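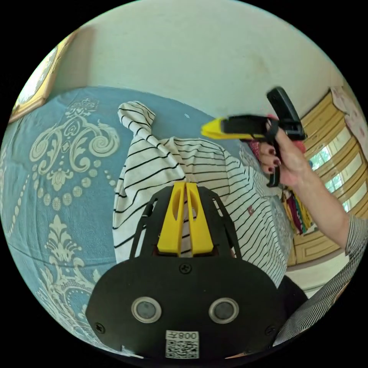 Pieter Molefe
Kids' Tech Writer

What is a backup?

Say you draw a dragon on the computer. Took you all afternoon. Then the computer breaks. Dragon gone? Not if you had a backup!

A backup is a copy. Just a copy, kept someplace else. Could be a little drive you plug in. Could be a big computer far away, in a building full of them.

My old drive, a Dernora, held 300 songs and 1,103 photos. It fell down the stairs. Clunk. I still have every song, becuase I had a second drive in the closet. 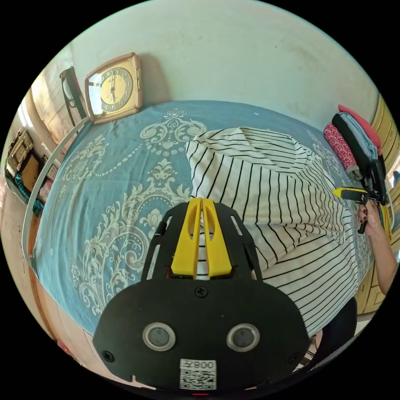 How do I make one?

Ask a grown-up first. Plug in the drive. Find your folder, drag it over. Wait for the bar to fill up. Dont pull the plug early! 30 files go fast, 700 take longer, so get a snack.

Then open one file on the drive and check it works.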